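About Stilholm

We're a small school for decorative painting, and we love walls! Stilholm opened in a former feed store with one ladder, a borrowed sink and a class of four. These days 97 students a year come through our doors to learn color mixing, stenciling, glazing and old-fashioned sign lettering.

Czesław Baran started the school after years of painting theater lobbies, and he still teaches the beginner course himself. Rhiannon Kemeys runs the lettering studio. Bring her a photo of a faded shop sign and you may lose an afternoon — a very good one.

Our library holds 284 pattern books, plus a wonderful pile of stencils cut by former students. Everyone enrolled can borrow them, and please do, they look much better on a wall than in a drawer.

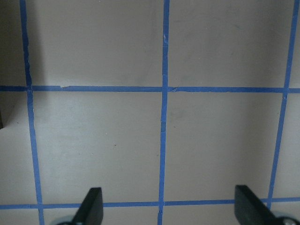
What we teach

Beginners spend their first weeks on layout, brush care and straight edges. After that you pick your own path: large murals, furniture, floors or lettering. Classes stay small so there's room to spread out, and the studio is open to students every evening until 9.

Each June we hang a show of finished work and invite the whole street. Last summer's had 130 pieces in it, including a painted canoe!

Come by and say hello. The coffee is free and the door by the loading dock is the one that opens.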